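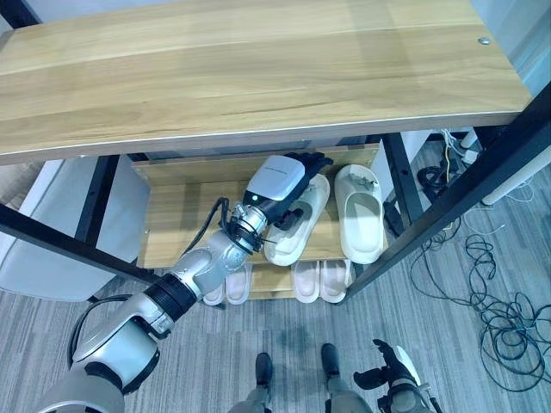 Does an open shoe shelf by the door keep street dirt out of the rest of a home? On our evidence the shelf does very little, and most of what has been credited to it belongs to the doormat and the broom.

4.2 Entryway storage and tracked-in dust

The claim that a place to put shoes means cleaner floors is repeated so often that it is rarely tested. Moldovan and Troncoso reported lower dust loads in homes with a shelf near the door, but their homes were not matched for how often the floors were swept, and the households that owned shelves also swept more. We think that gap is large enough to account for the whole effect.

Our own visits took in apartments in two districts, Heltska and Clakdale. Residents filled in a shoe diary and let us collect floor dust from a fixed patch in the hall and another in the living room. The diaries gave us 1361 usable entries in Heltska and 1414 in Clakdale. Furniture of the type in Figure 3, with a wooden shoe shelf under a light wood top on a black metal frame, was coded as "open storage." Closed cabinets were coded separately.

Figure 3. Open storage: shoe shelf beneath a tabletop.

Open storage had no clear link to living room dust once sweeping was taken into account. In the hall the link ran slightly the wrong way, with more grit near open shelves than near closed cabinets. We would not make much of this. Shoes left on a slatted or raised shelf may drop dried soil onto the floor below, but we did not test that, and a busy household may simply prefer a shelf it can reach quickly.

The diaries also deserve some doubt. People asked to write down whether they took off their shoes will tend to take off their shoes. Fallahi has argued that this wears off after the first few days; we saw no sign of it wearing off in Clakdale, and the Heltska diaries were too patchy in November to say either way. Skjelbred's suggestion that dust samples can be used to correct the diaries seems to us circular, as the dust is the thing being explained.

What remains is a modest result for doormats, which held up in both districts, and a null result for shelves. Advice leaflets that recommend buying entryway furniture for the sake of indoor dust should say where the recommendation comes from. We could not trace it past the Nouri leaflet, which cites no measurements.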